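Visit to the Sellbridge Reuse Center

Members of the Warnness Household Waste Forum visited the Sellbridge Reuse Center in November at the invitation of its operator, Kaimal. The center opened 11 months ago in a former carpet warehouse and receives goods from four collection points.

Staff explained the intake process, from the weighbridge to the sales floor. In October the center accepted 923 items, of which more than 500 were resold. Furniture moves quickly - bedding does not, and the operator is reviewing whether to continue taking it.
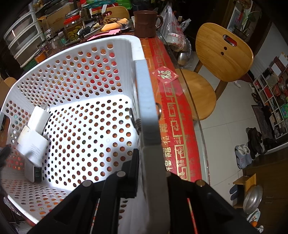
Small electrical goods and textiles are sorted on the upper floor. Mixed donations remain common, and a single perforated plastic basket may stand on a red table runner and hold a plug adapter together with a power brick. Electrical items go to the test bench before pricing.

The Forum will next visit the Tanda composting site.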